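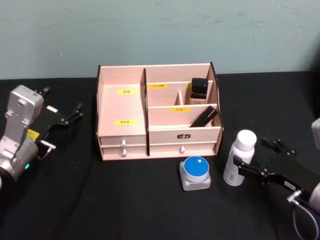

Archivo | Hilos | Buscar | Suscribirse

Sábado, 27 de septiembre de 2025
De: moderación de la lista Edley
Asunto: Re: ¿sirven ya para tareas domésticas?

El mensaje anterior decía:

> He leído el informe de Nuldale y no veo la utilidad. Ordenar
> cosméticos lo hace cualquiera en un minuto. Si después de
> 29 sesiones siguen con un organizador de mesa, ¿cuándo
> pasamos al taller? En Huson tenemos 2000 referencias en
> estantería y ninguna lleva etiqueta amarilla.

Respondo por partes. El organizador se eligió por la geometría. Tiene compartimentos de distinta altura, un separador estrecho y cajones de tirador pequeño. Depositar un frasco de pie junto a otro exige controlar la orientación y la holgura lateral a la vez, y eso es lo mismo que os falla en Huson con los botes de recambio.

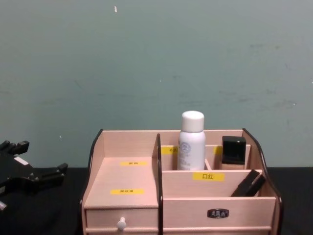 De las 61 colocaciones de la última tanda dimos por válidas 49. El criterio es estricto: pieza vertical, en su compartimento, sin desplazar a la vecina. Los fallos se concentran en la suelta, cuando el dedo roza el tabique al abrir. El agarre apenas da problemas con cuerpos cilíndricos.

Sobre las etiquetas: de acuerdo, son una ayuda. Sin ellas habría que deducir el destino por categoría, y en una casa real el destino depende de la costumbre de cada uno. No lo hemos medido.

Lo que queda pendiente, por orden:

1. Tarros bajos de tapa ancha. Se toman bien desde el lateral, pero la pinza ocupa casi todo el hueco al bajar.

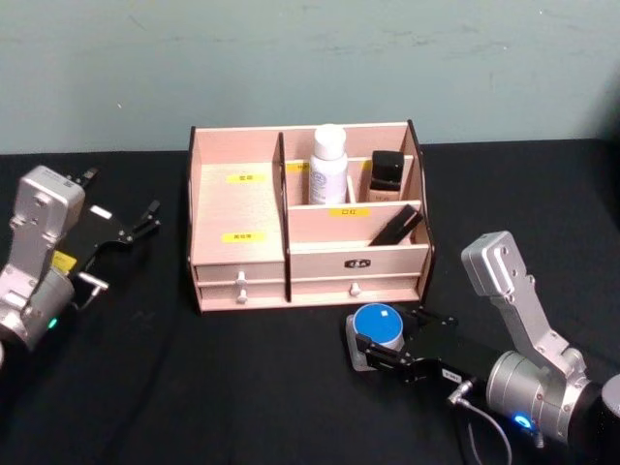 2. Cajones. El pomo redondo admite poca desalineación; el tirador plano, menos. Sin fecha.

3. Piezas planas apoyadas en diagonal. Hoy se dejan como están.

4. Cables de la pinza. Hay que revisar el recorrido antes de repetir con recipientes más altos.

El caso más favorable sigue siendo el frasco cilíndrico alto, con agarre bajo el hombro y entrada desde la derecha.

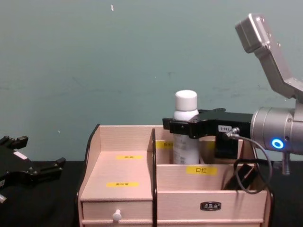 Frasco blanco sujeto por la pinza derecha, en el compartimento trasero.

Mi respuesta a la pregunta del asunto es que todavía no, si por tarea doméstica se entiende algo que se deja en marcha y se olvida. Con supervisión y objetos conocidos, sí. El grupo de Sầm propone repetir la tanda en noviembre con otro mueble y sin etiquetas. Quien quiera participar puede enviar a la lista medidas interiores y peso de las piezas, en milímetros y gramos, por favor.

Este archivo utiliza cookies técnicas. Aceptar | Configurar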